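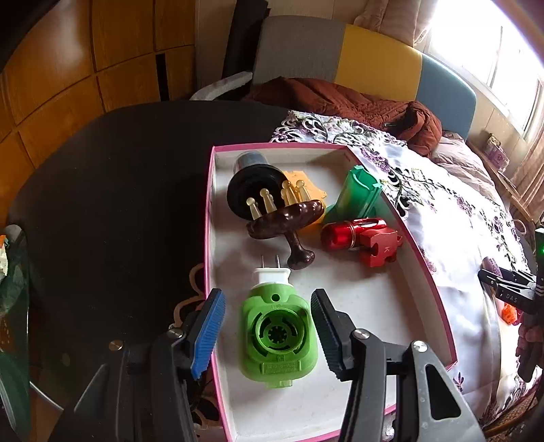
Kazue Nagano told us at the door that the night sort used to wreck her wrists, and that she hasn't strapped them since the arms went in. She got asked about it all morning and never once seemed tired of answering.

I've wanted to see inside Burngate for years, so I was first through the gate at the Flanport open day! They take in mixed small goods from returns and clear-outs and sort them for resale, parts or recycling. Anything with a plug gets its own stream, and odd shapes are what the crew love to argue over. A flashlight is easy. A carved handle with nothing attached can hold up a bench for ages.

Two of the 8 benches are automated so far. The arms do the plain picking and people take whatever gets passed back, which Trevor Sawatzky reckons is the better half of the job anyway. He was a picker for 13 years and now spends his shift teaching grips - he showed me how ridged pads hold a smooth plastic casing, and I could have stayed there all day.

It isn't all sorted. Some of the older hands miss the chatter across the benches, and the new roster has three start times that don't suit everyone with kids. Soledad Aguirre wants that looked at in May, before bench three changes over.

Parking is on the Yorath side, and the sausage rolls went early.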